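Moura House, shared workroom: minutes of the users' meeting, 2020-02-17

Present: seven. Apologies: three, one of them sincere.

1. Minutes of the last meeting
Agreed, after the word "shambles" was changed to "backlog".

2. Lighting and windows
Cloteck has quoted for cleaning the long ceiling lights and the big black-framed window. The meeting liked the idea of clean glass and disliked the price. It was noted that the daylight on that side is the best thing about the room and costs nothing. Bags are to be kept off the sill so that the window can be reached by whoever ends up cleaning it.

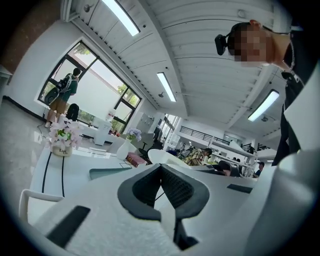
Does the white cabinet by the window have to be kept clear on top?
Small things may stay there during the day, but anything left overnight goes in the lost property box, which is now on its second lid.

3. Chairs
Lullar has offered 18 replacement chairs. The meeting felt that the present ones would do if people stopped using them as shelves. Chairs are to be emptied at the end of each session. A proposal to label them was discussed at length and died of natural causes.

4. Floor and cables
The polished floor shows everything, including extension leads. Leads are to be coiled and put away after use. Boards and spare panels should go to the store and not lean about the room like guests who missed the last bus. Action: all users, which the meeting recognised as a worrying phrase.

5. The square table
Vusum would like the white table back for its own events. Refused, politely. The artificial lilies were then raised. One view was that they brighten the place, another that they gather dust and fool no one. A vote was taken and the lilies survived by a single hand.

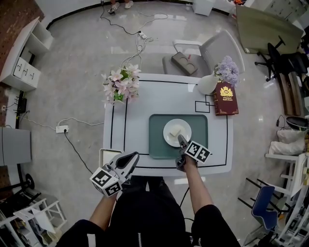

It was further agreed that flowers, real or otherwise, should leave enough room for a tray and a plate, and that plates go back to the kitchen the same day. The maroon book stays on the table until its owner claims it.

6. Budget
2000 remains for the year. Nothing was spent, there being no agreement on what.

7. Any other business
A request for a biscuit fund was deferred to the March meeting. Biscuits were then eaten.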